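Workbench and Floor Checklist — Distmont shop, Bay 9
Weekly check, done Friday before the afternoon shift

1. Walkways and floor
Aisle clear on both sides of the benches: Yes
Floor clean and dry: Yes
Floor tape in place: Yes, see comment
Comment: One end is lifting near the Brora cabinet. Press it down or replace it before the next check. Rest of the tape is fine.

2. Bench tops
Surface sound, no splinters or open joints: Yes
Edging firmly attached: Yes
Bench level and steady: No
Comment: Bench 2 rocks when you lean on the back corner. The leveling foot has worked loose. Work order 278 is open for it. Light work only at that bench until it is fixed — no vise, no heavy parts.

3. Bins and small containers
Bins free of cracks: Yes
Bins set back from the bench edge: Yes
Loose lids put away at end of shift: No
Comment: Clear plastic bins are hard to see on a light bench top, more so under the overhead lights. Keep hands out until you have looked at what is inside. Lids go back on their containers or on the shelf.
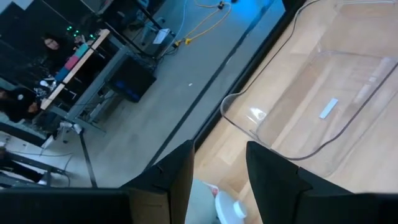
Bins over 35 pounds when full should be carried by two people or moved on the cart. The scale by the door works and was checked in March.

4. Cords and cables
Jackets free of cuts and crushed spots: Yes
Cables kept off the walkway: Yes
Cables routed away from bins and work area: Needs attention
Comment: Cables on bench tops should run along the back where possible. A bin should never sit on a cable, and a cable looped around a bin can pull it when somebody tugs the other end. Clips are in the Liva drawer, second from the top.

5. Lighting and power
All overhead lights working: Yes
Outlets covered and not loose: Yes
Power strips plugged directly into the wall: Yes
Comment: None.

6. Fire and first aid
Extinguisher charged and reachable: Yes
First aid kit stocked: Partly
Comment: Low on small bandages and eye wash. Reorder from Ogunleye with the next glove order.

Result: Pass with corrections. Items 1, 2, 3, 4 and 6 to be looked at again next Friday.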